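About us

Rultberg is a home tidying and storage business in Irkotville. We help people sort out hallways, porches, cupboards and spare rooms, and we sell a small range of plain storage from our shop on Folier Street. We work in ordinary houses and flats, mostly family homes, and most of our customers come to us because they are tired of looking for things.

The business was started by Yaa Nutsugah, who had spent several years running the stockroom of a shoe shop. She was used to finding any pair in any size in under a minute, and it annoyed her that she could not do the same at home. She began by sorting out her own hallway, then her sister's, then the hallways of people her sister worked with. Sarpong, the hardware shop next door to our present premises, put her card in the window and the bookings went on from there.

Shoes are still the largest part of what we do. In most homes they are the first thing through the door and the last thing to be put away. Slides and sandals are worse than lace-ups in this respect. They are kicked off in one movement, they end up facing different ways, and in a busy house one of a pair will be under the radiator by the weekend.

Our usual answer is an open basket by the door. We have tried lidded boxes, hanging pockets and stacking racks, and we still fit racks where a customer wants them, but people use an open basket more. There is nothing to lift or unclip. A child can manage it, and so can someone carrying shopping. 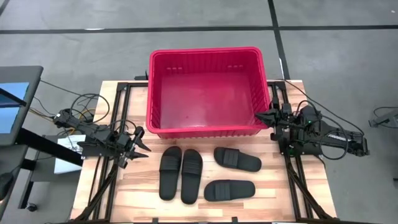
We ask customers to pair shoes before they go in. Put the two soles together, or lay them side by side with the toes pointing the same way, and place them in the basket as a pair. If several people in the house have similar black sandals, a dab of nail varnish under the heel will tell them apart. Outdoor shoes should be knocked clean on the step first, and anything damp should be left out on newspaper overnight.

The basket should hold what is worn that week and nothing else. Winter boots, wedding shoes and the trainers kept for painting belong in a cupboard or under a bed. When the basket is full, something in it needs to go back upstairs. We do not recommend buying a bigger one.

How a visit works

A first visit lasts 2 hours. One of us comes to the house, looks at the space and talks through who uses it and when. We then empty the area completely, sort what is there with you, and put back only what you want to keep in it. We do not throw anything away without being asked. Unwanted shoes in wearable condition can be bagged up for us to take to the charity shop, and odd ones are kept to one side until the whole house has been checked for the other.

Most hallways are finished in a single visit. Larger jobs, such as a garage or a house move, are quoted separately after we have seen them. We come back in March to any customer who signed up for the seasonal change, when the boots go up and the sandals come down.

The shop

The shop stocks baskets, shelf liners, hooks, labels and door mats. Plastic baskets sell best for shoes, as they can be rinsed out in the bath. Wicker looks nice but grit gets into the weave and stays there. We are happy to take back any unused item within a month if it turns out to be the wrong size for your space, but please measure first, and remember to allow for the door opening.

Customers of Sarpong can leave purchases with us while they fetch the car. The parking bays outside are short stay only.

To book a visit or ask a question, call in at the shop or use the contact form.

3,844 likes · 2 comments

Contact | Delivery and returns | Privacy | © Rultberg, Folier Street, Irkotville | Page updated 21 Jan 2025 | Back to top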